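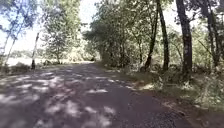 14/04/2024

I'd been meaning to get to the Tsikata woods open day ever since Korkor Nutsugah came back from last year's raving about the lemon drizzle, and this time I finally did it. Up early, sandwiches made, number 23 bus to the Grerkum turning, and then a short walk to the gate where Amerley Tetteh was ticking people off on a clipboard and handing out maps. The map was drawn by hand and photocopied a few too many times, so the pond and the car park looked much the same. I kept mine anyway. It's on the fridge.

The estate only opens the lane to walkers a couple of times a year, and I'd expected a bit of a crush, but once the first lot had set off for the sawmill talk it thinned out nicely. I was in the second group with Zaid Boutros leading, and he's a lovely guide, very soft-spoken, which meant we all bunched up behind him like ducklings trying to hear.

First stop was the verge. I'd have walked straight past it! Zaid had us standing there for ages while he talked about mowing. They used to cut it right back in March, apparently, and now they leave it alone until the end of summer, so you get all this long pale grass with the weeds coming up through it and leaf litter underneath. Somebody asked if it wasn't a bit scruffy and he said yes, it was, and carried on. He also got us to stand with our backs against one of the bigger trunks and look straight up, which made me quite dizzy but I'd recommend it.

The light was gorgeous, I have to say. Bright sun coming down through the leaves and landing in blotches all over the ground. I had my sunglasses on and off so many times I ended up just pushing them up on my head, and then spent ten minutes at lunch looking for them. 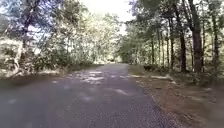 *4 min read*

The lane goes on straight for quite a way between the trees, with shade on both sides and the sun falling in patches down the middle, and this was my favourite bit of the day. Zaid let us go at our own pace, so I fell in with a retired couple from Fason who'd been before and knew where all the benches were (there are fewer than the map suggests). We talked about hips, mostly. Then about whether you can grow ferns in a north-facing bathroom. She says yes, he says they've killed three.

It's an easy surface underfoot, proper tarmac along there, so if you've got a pushchair or a dodgy knee that's the stretch to do. I wore my walking boots and felt a bit overdressed. Trainers would have been fine. The far end looks closer than it is, though! You keep thinking you're nearly at the bright gap in the trees, and then you're still walking. I was very ready for my tea.

Tea was in the old cart shed, run by Theophilus Bonsu and his sister, and the lemon drizzle had gone by the time our group got in. Gone! I had a cheese scone instead, warm, with far too much butter, and a mug of tea for 80p. You don't see prices like that any more. There was a plant stall too, and I bought a primrose for me and one for Mum. The second-hand books were all thrillers and one very large volume on drainage, which I did pick up and put back twice.

After lunch you could choose between the pond and the coppicing demonstration. I went for coppicing. Tzu-hsuan Au was doing it, with a billhook she calls Pilar, and she made it look like slicing bread. She let a few of us have a go at stripping the bark off a hazel rod. Mine came out looking chewed. A boy of about nine did his beautifully and got a round of applause, and I clapped too, through gritted teeth.

A few practical bits if you're thinking of the next one. Parking is in the bottom field and it does get muddy by the gate. The loos are up by the cart shed and there aren't any along the lane, so go before you set off. Dogs are allowed on leads. Bring cash for the teas and the plants, the card reader was having a bad day. The last bus back is the 19, from the other side of the road, and it doesn't wait.

I'm going again in the autumn, and I'm heading for the cake first.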